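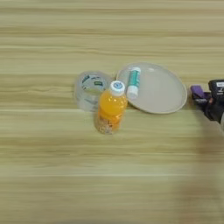
Tue 28 July. Back on the sampler quilt for the Trakcombe show, and I'm so glad I washed that red Cilell cotton before cutting, even though it cost me the whole morning! Ilham pieced 6 more blocks while I pressed seams and talked too much. We're keeping the 90 weight thread for the applique and using the ordinary Yeoh spool for everything else, which suits me fine (I can thread it without my glasses).

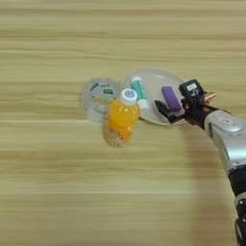 Which way should the seams go on the sashing?

Press them toward the sashing strips, all of them, so the blocks lie flat and the corners nest when the rows go together.

Arif has the backing, still folded. I want to baste it before the weekend, and I need to ask him for the long ruler back too.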